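Primera cita en persona después de dos meses de chat: ¿cómo lo hago para no liarla?

Publicado el 24 de noviembre de 2019 en Relaciones y citas en línea
1019 visitas

nervios_en_belmonte
¡Hola a todos! Llevo desde el verano leyendo esta sección y por fin me animo a escribir. Me apunté a Clillel en julio, casi por insistencia de mi hermana, y he acabado hablando cada noche con un chico que vive en Bundarley. Nos reímos muchísimo, nos mandamos audios larguísimos, ya sé hasta cómo le gusta la tortilla (sin cebolla, se lo perdono). El caso es que quiere que nos veamos el mes que viene y yo también quiero, ¡muchas ganas!, pero me entra el pánico. Él propone venir a Belmonte y pasar el día entero juntos. ¿Es demasiado para una primera vez? ¿Hacemos antes una videollamada? Y otra cosa: en el perfil puse que me encanta el senderismo, y bueno, he ido dos veces en mi vida. ¿Se lo digo antes o lo dejo correr?
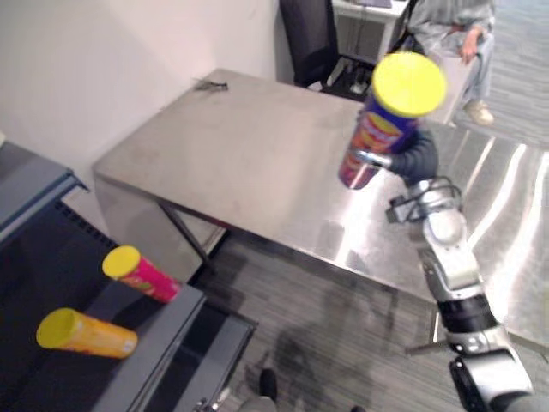 2 respuestas

Agnese Ramanauskas
¡Qué ilusión leer esto! Yo conocí a mi marido así, con 128 mensajes antes de vernos las caras (los tengo guardados, soy de esas), y te cuento lo que a mí me sirvió.

La videollamada, sí, y cuanto antes. Con diez o quince minutos basta. Por escrito uno se va montando una persona en la cabeza, con su voz y sus gestos, y luego el primer rato en directo se te va en comparar. Si ya le has visto reírse en pantalla, llegas mucho más suelta. También te sirve para comprobar que es quien dice ser. Si pone excusas una y otra vez para no encender la cámara, yo no quedaría.

Lo del día entero me parece mucho, aunque entiendo que si viene desde Bundarley no va a hacer el viaje por un café. Nosotros lo arreglamos por tramos:

1. Quedar a media mañana en un sitio con gente, que cada uno llegue por su cuenta y que alguien de tu confianza sepa dónde estás. Yo le mandé a mi prima el nombre de la cafetería y la hora a la que la llamaría.

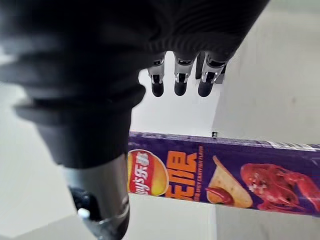 2. Dejar la comida en el aire. «Si nos apetece, comemos por allí», y ya está. Así ninguno de los dos se siente obligado, y si va bien os hará una ilusión tremenda decidirlo sobre la marcha.

3. Tener la vuelta pensada desde el principio, la tuya y la suya. Que mire él los horarios y que no dependa de tu coche ni de tu sofá. Esto díselo con naturalidad, a cualquiera con dos dedos de frente le parecerá bien.

Y lo del senderismo, cuéntaselo, ¡si es graciosísimo! Todos hemos hinchado algo en el perfil. Yo puse que hablaba italiano y cuando vino a verme a Lusstead me llevó a un restaurante italiano y me pidió que encargara yo la cena. Me puse como un tomate y todavía lo contamos en las bodas. Mejor que lo sepa por ti en un audio que a mitad de una cuesta.

Ya nos dirás qué tal, ¡muchísima suerte!

pacorro_77
Queda y punto, tanto mensaje acaba cansando. Yo estuve unos 3 meses escribiéndome con una chica y cuando nos vimos ya no teníamos nada que contarnos. Lo de la videollamada a mí me da mucho corte pero bueno, cada cual. Eso sí, zapatillas cómodas, por si te lleva al monte jajaja

nervios_en_belmonte
¡Mil gracias a los dos! Agnese, me he reído sola con lo del italiano. Acabo de mandarle el audio confesando lo del senderismo y le he propuesto videollamada para mañana por la noche. Me ha contestado que él tampoco corre tanto como puso. ¡Estoy feliz!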